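Stastberg Guest House Newsletter
1 Aug 2020
Housekeeping: Hair Dryers and Storage Bags

Hair dryers supplied by Sirumix are now provided in all 70 guest rooms at Stastberg. Guests are asked to return each dryer to its bag after use.
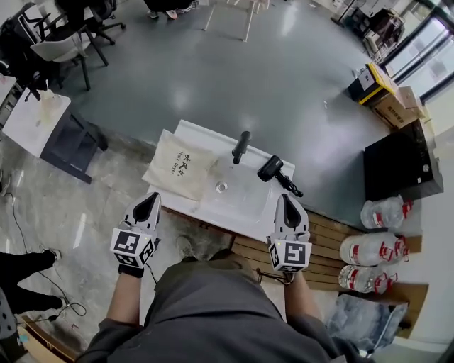
The Serrano wing was the first to receive the new sets. Staff preparing a room should check the cord and place the bag where guests will find it. The beige drawstring bag lying flat on the left of the vanity is printed "Hair Dryer" in English, with the Chinese name as well.

Bags are laundered every 7 days.
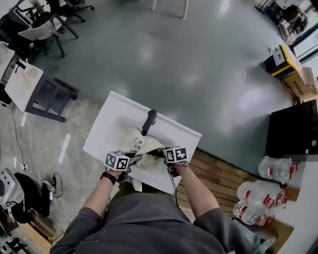

Replacement bags may be requested from the Brerura linen office, which holds 20 in reserve. Cloth of this kind creases easily, as the crumpled bag across the middle of the white table shows, and should be smoothed by hand before it is put back in a room. Requests are filled within two days.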